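報道関係各位

株式会社Ditia

「片づけられない人のための片づけ調査」結果を公表
引き出しの用途、最多回答は「わからない」
開け閉めの習慣を見直す無料冊子『引き出しの言い分』を10月より配布

住まいの収納相談を手がける株式会社Ditia(ディティア)は、同社の相談サービス「Plasia(プラシア)」の利用者947名を対象に、自宅の引き出しに関するアンケート調査を実施しました。収納の専門会社として、もう少し明るい結果を発表したかったところですが、集計をやり直しても数字は変わりませんでしたので、そのまま公表いたします。

■調査の背景

Plasiaには日々、収納に関するご相談が寄せられます。なかでも多いのが「収納が足りない」というお悩みです。ところが担当者がご自宅に伺うと、収納は足りているどころか、何年も開けられていない引き出しが静かに並んでいることが少なくありません。持ち主に中身を尋ねると、たいてい少し間があり、それから「たぶん電池」というお答えが返ってきます。

当社ではこの「たぶん電池」問題を長らく社内の笑い話として扱ってきましたが、社員の机を調べたところ笑えない状況であることが判明したため、正式な調査に踏み切りました。

■主な調査結果

・「中身を正確に言えない引き出しが家にある」と答えた人は92%
・「いちばんよく使う引き出し」の用途は、文房具、薬、カトラリーを抑え「わからない」が1位
・一世帯あたりの「中身のわからない引き出し」は平均2つ
・使いみちのわからない鍵を保管している期間は平均11年

鍵については、自由回答欄に「捨てた翌日に必要になる気がする」という趣旨の記述が目立ちました。では過去に必要になったことがあるかという設問には、ほとんどの方が無回答でした。

取扱説明書も根強い人気です。すでに手放した炊飯器の説明書を保管している方、引っ越しのたびに丁寧に箱詰めして運んでいる方もいらっしゃいました。炊飯器本体より大切にされている印象を受けます。

■物は「置ける場所」に置かれる

自由回答からもうひとつ見えてきたのは、引き出しの上の面、いわゆる天板の扱いです。多くのご家庭で、引き出しは閉じたまま、その上だけがよく働いていました。郵便物、飲みかけの飲み物、お菓子の袋、明日返すはずの本。平らな面があれば人は物を置きます。当社の応接室も例外ではなく、ご来社の際は資料を置く場所を確保するまで少々お待ちいただいております。

こうした状況を受け、当社では収納家具を増やす前に、まず今ある引き出しを開けてみることをおすすめしています。大がかりな道具も、強い意志も要りません。必要なのは取っ手を引く腕力と、出てきたものを見て落ち込まない程度の心の余裕です。

■無料冊子『引き出しの言い分』について

調査結果をもとに制作した冊子『引き出しの言い分』では、引き出しをいったん空にし、戻すものを選びなおす手順を紹介しています。監修は、収納計画の設計事務所Miettinen(ミエッティネン)が担当しました。

当初、当社が用意した原稿には「ときめき」や「人生が変わる」といった言葉が並んでいましたが、Miettinenの赤字によりすべて削除されました。代わりに「輪ゴムは一か所に集める」「乾いたペンは乾いたペンである」など、実用的な記述を充実させています。人生は変わりませんが、はさみは見つかります。

冊子の主な内容
・開ける前に読むページ
・中身を全部出す(所要時間の目安は引き出しの深さと罪悪感によります)
・戻さない勇気、戻してしまったときの心得
・天板に物を置かずに土曜日を過ごす
・家族の引き出しには手を出さない 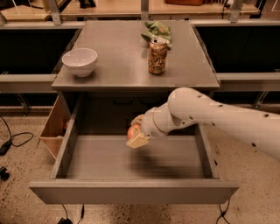

引き出しを空にしても、天板には物が残る

■配布方法

冊子は10月より、Plasiaの相談窓口、および生活用品店Collitz(コリッツ)の各店レジ横で配布します。一人一冊まででお願いいたします。複数冊をお持ち帰りになると、その保管場所についてまたご相談をいただくことになりかねません。

電子版もご用意しています。紙の冊子を引き出しにしまい込む心配のある方は、そちらをご利用ください。

■関連イベント

Collitzでは、配布開始後の土曜日に「引き出しを持ってくる相談会」を開催します。ご自宅の引き出しを中身ごとお持ちいただき、相談員と一緒に仕分けを行うものです。開始は午前10時、参加は無料です。引き出しのみをお持ちください。たんす本体のお持ち込みは、前回の反省を踏まえお断りしております。

なお、会場で不要と判断された品物の引き取りは行いません。使いみちのわからない鍵も、必ず各自でお持ち帰りください。

■今後の予定

当社では次の調査テーマとして「袋を入れている袋」を検討しています。予備調査の段階で社内の給湯室から相当量の袋が見つかっており、現在は整理の担当を決める話し合いが続いています。

■会社概要

社名:株式会社Ditia
事業内容:住まいの収納相談、収納に関する調査および出版物の制作
運営サービス:Plasia

■本件に関するお問い合わせ

株式会社Ditia 広報担当
調査結果の詳細な集計表をご希望の報道関係の方は、Plasiaのお問い合わせフォームよりご連絡ください。印刷した集計表もございますが、どの引き出しに入れたか確認中のため、データでのお渡しを基本とさせていただきます。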